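Kaltero Sectional Display Table

Published in March by Laltorness Product Information

The Kaltero is a white-topped table supplied by Laltorness to venues, showrooms and training centres. It is sold in sections, which are joined end to end to give the length required. Orders are accepted for up to 10 sections under reference 103.

Each section stands on its own legs and may be used alone. The plain white surface suits floristry, craft and retail work, where colours must be judged accurately. Artificial stems such as roses and hydrangeas can be laid flat and compared before an arrangement is made up.
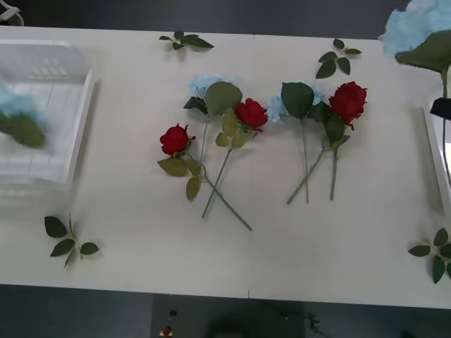 Assembly and care

Two persons are required to join the sections. The connecting brackets should be fastened by hand and tightened only when the tops are level. Clean with a soft cloth and mild soap. Abrasive pads must not be used.

Delivery

Orders are dispatched from the Cáceres warehouse within 9 working days. Customers served by the Mastitz depot may collect by arrangement on Wednesday mornings. Replacement brackets are listed under part number 41.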